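Faltov Clear Book Jackets

Lurnico item FJ-44
Pack of 60 sleeves, fits hardcovers and thick paperbacks

The Faltov jacket is a clear slip-on cover for books that get handled a lot. It folds to size and needs no glue or tape on the book itself. Most readers can fit one in almost two minutes.

Sleeves come flat, with a paper liner. Trim the liner to the height of the book, fold along the crease and tuck in both flaps - do not pull the flaps tight, or the boards will bow.

Material: clear polyester film
Finish: gloss
Also sold in: pack of 8
Storage: flat, out of direct sun

For oversize art books, see the Zuvier wide roll. Spine labels are sold separately under the Dobre name.

Orders and samples: Manon MacLeod, Lurnico sales desk

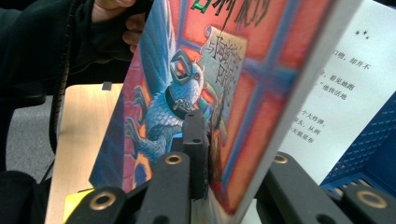
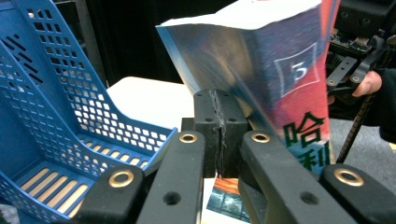

Chinese editions, one with the hippogriff cover and one numbered 5.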